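3.2 Sorting blocks into bins

I'll admit I got a bit too fond of the bins. When Heather Mackay and I started on the tidying study in November, we had planned to use soft plastic trays, but blocks slid about in them and people kept grumbling about the noise. Metal bins with sloping walls did the job far better – anything dropped near the side tends to roll back towards the middle, so you spend less time fishing in corners. We ran 136 tidying rounds with them in the end, and I'd happily have done more!

The layout was kept very plain. Two bins go one behind the other (Figure 4), the blocks start in the front one, and a round is over when they have all been moved to the rear one. We stuck to small collections, as a heap of blocks hides too much and you end up measuring digging when you wanted to measure tidying.

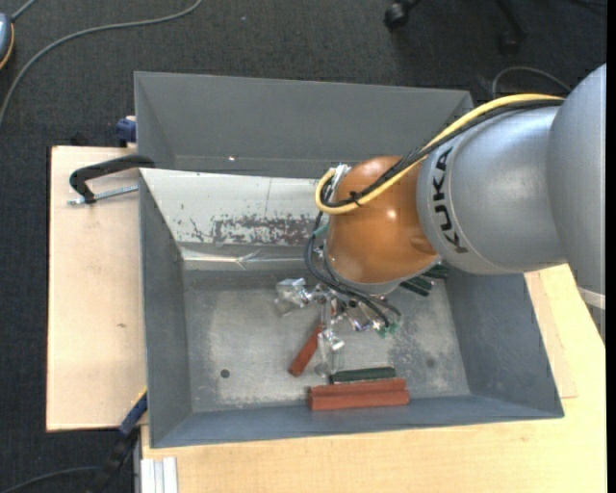

Figure 4. The two grey metal bins, with red and dark green blocks in the front one.

I was worried about the floor of the front bin, which is mottled and scuffed and has a small round hole on the left. Dark green on worn grey is harder to pick out than red, and I half expected the green blocks to be left till last every time. Heather thought I was fussing, so we went through 19 rounds again and noted the order of colours (see Section 4). The scuffs we left as they were – a bin that gets used looks like that, and I'd sooner test on one of those than on something fresh from the shop.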